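Dean Dobson has read, by his own estimate, more cover letters than novels, and he says the novels had better endings. He has spent most of his working life hiring people for Bendumar, a payroll software outfit, and now does the same for Girumari, where the job is identical but the chairs are better.

We met to talk about references. Specifically, whether anyone should still bother ringing them.

"I ring every one," he said. "I've been told it's a waste of time by people whose references I was about to ring."

His method is simple enough. He asks the referee three questions, none of them on the form, and then he stops talking. The first is what the person was like on a Monday. The second is what they would have been doing in a year's time if they'd stayed. The third he declined to tell me, on the grounds that I might be asked to be a referee one day and he'd like to keep it fresh.

The stopping talking, he says, is the hard part. "People can't bear a gap on the phone. I had one fella fill it with the candidate's entire divorce. I didn't write any of it down, but I've never been able to unhear it."

Khải Lương, who came up through Dobson's graduate intake and now runs hiring at Edard, takes a dimmer view. He gave up on references in August after a run of 28 calls, of which 27 were glowing.

"The other one had the wrong number," he said. "So that's a perfect score, if you look at it a certain way."

Lương would sooner pay applicants for half a day's work and see how they go. He is fond of the trial task and will defend it at length, including over lunch. His complaint about referees is that they're picked by the candidate, which in any other line of inquiry would be considered a bit cheeky. He also reckons managers have become so frightened of saying anything at all that you end up with dates of employment and a cough.

Dobson has heard this before. "Khải thinks I'm after an opinion. I'm listening for whether they remember the person. You'd be surprised how often they've got to look them up."

Has a reference ever changed his mind? Twice, he said, both times in the candidate's favour. One was a woman at Sembiring whose interview had been, in his words, a hostage video. Her old supervisor talked for 37 minutes and had to be asked to stop. She got the job.
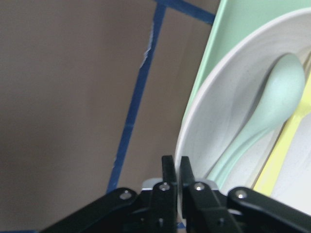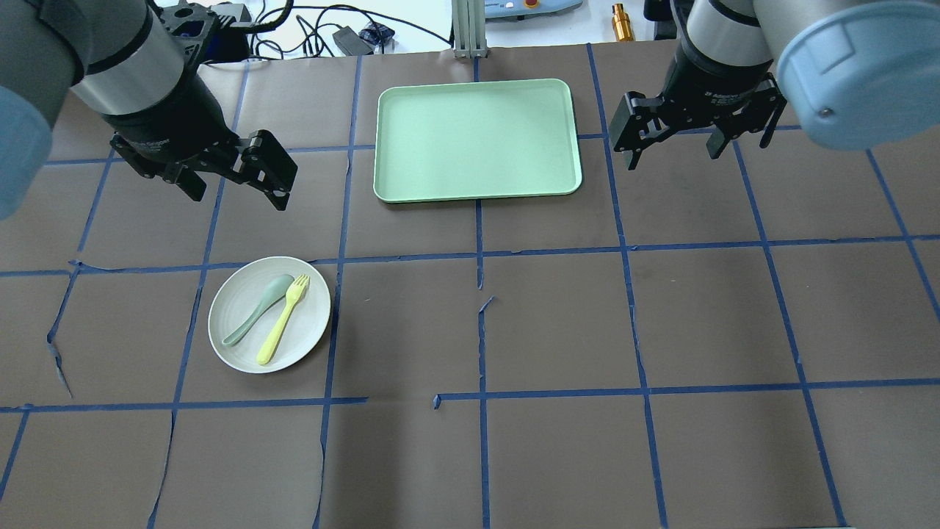 For anyone lining up referees now, Dobson's advice is to tell them first. A remarkable number of people don't, and the poor supervisor gets ambushed in a car park. Send them the ad, remind them what you worked on together, and check they still have the same phone.

Lương agreed with that much. He also suggested picking someone who likes you, which he said gets overlooked. I asked whether he'd put Dobson down as his own referee if he ever left Edard.

"God, no," he said. "He'd answer the questions."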